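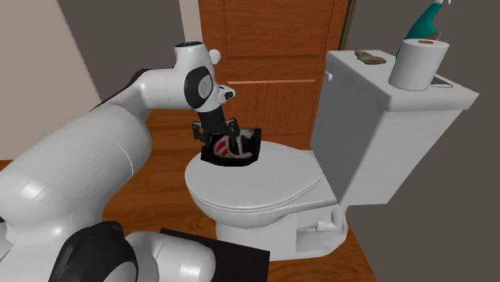
Phantom grasp (also "ghost pick" or "empty close")

A phantom grasp is a fault in which a robot's controller believes the gripper is holding something when it isn't, and carries on with the rest of the job as if all were well. I've been keeping this wiki's fault pages for a while now, and this is the one I get the most mail about, so I'm giving it a proper entry.

How it happens

Most two-finger grippers decide "I've got it" from how far the fingers closed and how hard the motor is pushing. If the fingers stop early, something must be between them, right? Well, usually! A fingertip can also jam against a hard surface, or pinch one loose corner of a bag, and the numbers look the same. Soft packages are the worst of the lot, with a body that gives way and a skin that slides.

In simulation there's a second route. Many physics engines handle a grasp by gluing the object to the gripper once contact is reported at both fingers. If the collision shape is fatter than the package you see on screen, contact gets reported too soon, and the object hangs there with daylight on either side of it. I've also seen the reverse, where the fingers sink straight into the package and it shoots off across the room.

The Umon bathroom runs

The case people bring up is the Umon tidy-up benchmark, a set of simulated household chores in which an arm clears small items from bathroom surfaces, toilet lids included. Lorna Baird was going through logs from 900 runs and found 289 marked as successful where the package had never left the lid. The arm had closed, lifted, traveled to the bin, opened, and scored itself a point. Her write-up is dated 28/07/2026 and it's a very good read (the appendix on finger friction especially — don't skip it).

The cause was dull. The success check looked at the gripper state and the arm position, and never asked where the package was. Wilfredo Agbayani patched it with a check on the object's own position after release, and then re-ran the whole batch. Of the bad runs, 17 turned out to be a different bug in the lid's collision shape, and those are still open as far as I know.

Why it's a safety matter

On a screen this costs you a bad score. On a real arm, the controller may plan its next move for a load that isn't there, or drop a half-held item on the way. An item left behind is also an obstacle the planner has removed from its map, so the next sweep can go right through it. I wouldn't want that to be a glass bottle.

Common fixes

Check grip width again after the lift, and once more before release. Compare wrist force before and after — even a light bag should show up if the sensor is decent, though with very light ones you'll be down in the noise. Take a second look at the pick spot with the camera. Rallis controllers have had a "verify after lift" setting since version 6, but it ships turned off, so go look for it.

See also: Dropped load; Early contact; Success check; Collision shape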